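Plemton Amateur Theatre
Wardrobe and Props Meeting, October

Present: Gediminas Laur (chair), Baltasar Moya (minutes), R. Tamošiūnaitė
Apologies: none

1. Previous minutes
Agreed with one correction: the hire deposit was 85, not 58.

2. Storage
The upper rail is full. Items unworn for three seasons will be listed by GL and offered to Mornetti before disposal. Shoes stay in the lower cupboard.

3. Costumes for act two
Printed T-shirts are to be pressed flat on a covered table and hung the same evening. Faint marks on white cotton are to be noted on the tag. RT to label all hangers.

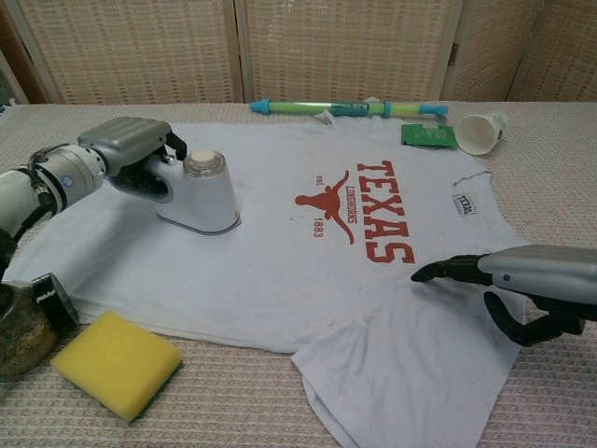 4. Budget
Balance stands at 3,000. A ceiling of 500 was set for fabric and trimmings. Receipts to BM within 15 days of purchase.

5. Moths
Two wool coats affected. Both bagged and moved to the porch. Traps to be renewed.

6. Any other business
The key to the side door is still missing. GL to ask at Fitomus.

Meeting closed at 8.40 pm.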